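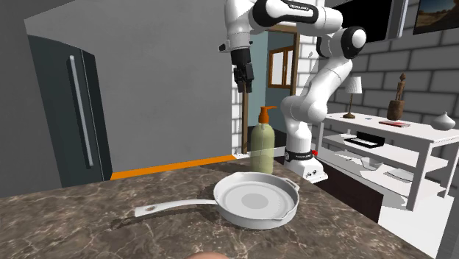 Week 6 – failure case: pan grasp, Rollholm kitchen sim

Task: pick up the white pan by its handle, lift, set down clear of the pump bottle. 100 trials, same start pose.

What went wrong: gripper closed on the handle, lift began, pan rolled in the fingers. Controller still reported "grasp OK". It only checks finger width, so a slipping handle passes.

Log: slip starts at step 1333 in the worst run. No stop sent. Arm carried on to the place pose with the pan tilted.

Safety point – a false OK is worse then a failed grasp. On a real arm, hot oil.

Fixes to try
- check wrist torque after lift
- grip nearer the body
- stop on tilt

Read the Podcombe notes befor lab. Bring your own log.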